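Notebook | Entries | Samples | Search | Log out

Monday, October 6, 2025

Glue joint tests, batch 2. Shop was cold first thing so waited till after lunch to mix. Felicja says the Plokier hardener is from the old lot, need to check the label before anyone uses more.

Clamped 14 lap joints, maple on maple. Left overnight. Wiped squeeze-out with a damp rag, maybe too damp, grain raised on the last few.
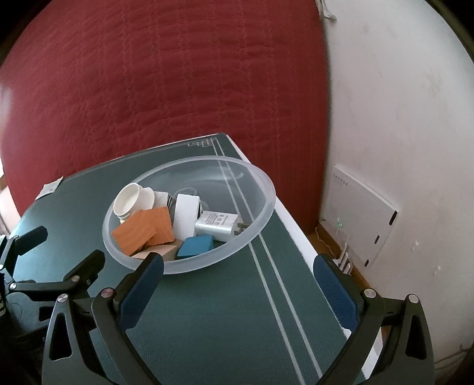 Best pull so far 718 N, worst 137. The bad one failed clean along the glue line, hardly any wood fiber on it. Starved joint I think, or I overtightened. Aiman wants the surfaces sanded right before gluing, not the day befor. Fair enough.

To do:
- reorder brushes
- ask Marnari about thier open time in cold weather
- redo the 137 with less clamp pressure
- scale reads a bit high, zero it

Rest come out of clamps tomorrow morning.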